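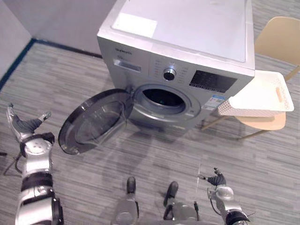 A front-loading washer with its door open, a basket on the chair beside it, and a two-armed robot facing the machine.

Laundry robot

A laundry robot is a machine meant to do some or all of the work of washing clothes at home: picking them up, loading the washer, adding soap, choosing a program, moving the wet stuff to a dryer or a rack, and folding. I've kept this entry going for a while now, and the question I get most is whether you can buy one yet that does the whole job. My short answer is no. My long answer is the rest of the page (sorry, it grew).

What counts

I leave the washing machine itself out, although you could argue it's the best laundry robot ever built. It fills, heats, tumbles, drains and spins without any help. What's left over is the handling, and that's the part people mean when they complain about laundry. I also leave out the big fixed lines in hotel laundries, where flat sheets go through rollers all day. Those work very well, but they work on sheets.

Loading

Loading is where most projects begin, and front-loaders are the usual pick. The opening faces the robot, the drum is wide, and the clothes don't have to land neatly. A robot that grabs a fistful from a basket and lets go well inside the drum has done fine, even if it takes twice as many trips as I would.

The trouble is at the edges, literally! A sleeve hangs over the rubber gasket, the door closes on it, and you get a leak or a door that won't latch. A person sees the sleeve and flicks it in without thinking. A robot has to look for it, which is hard when the drum is dark and its own hand is in the way. Dark socks at the back of a dark drum are the same problem in reverse when it's time to unload.

Basket height matters more than I expected. Put the basket on a chair and a lot of robots do noticeably better than with it on the floor, where they have to bend and keep their balance at the same time. Purists call this cheating. I do it myself with my bad back, so I let it pass.

Doors, drawers and knobs

Washer doors are kind to robots as doors go: one hinge, a short swing, a light push to close. Detergent drawers are worse. They're shallow, they stick, and the pull is shaped for fingertips. Round program knobs can be turned by a decent hand, but stopping on the right click is another matter, and touch buttons sometimes don't respond to a rubber or metal finger at all.

Sandrine Rolland's group at Cortés got around this by having the owner set the program once and leaving the robot only the start button. It's sensible, and a bit of a letdown if you were hoping to stay on the couch.

Folding

Folding gets the videos. Trurkix showed a pair of arms on a table folding towels, and the towels came out nicer than mine. Shirts took longer, and a fitted sheet ended the demo. The Tastach machine went the other way, with a closed cabinet you feed one item at a time, so you're standing there clipping shirts into it. I tried one at a trade show in December and I was faster by hand, though my stack was uglier.

How good are they, really?

The best numbers I have are from Dirnidetti, where Uriel Mansilla ran a loading trial of 200 basket loads. In 40 of them a person had to step in, mostly for a garment caught in the door or dropped on the floor. That's one load in five. In a lab I'd call it good progress. In my hallway, with a dog, I'd call it a reason to stay in the room.

Speed is the other thing. Watch for the little "sped up" note in the corner of a clip. If a load takes me 2 minutes and the robot needs a quarter of an hour, I can live with that, provided I don't have to watch. At the moment you usually do.

Jobs still open

Checking pockets. Turning things right side out. Reading care labels, then believing them. Treating a stain. Knowing that the gray sweater belongs to somebody who will be upset. I haven't seen any machine string these together with the loading and folding in an ordinary home, start to finish, with no one helping.

See also: Dishwasher loading; Grippers for soft goods; Robot vacuum

Last updated: December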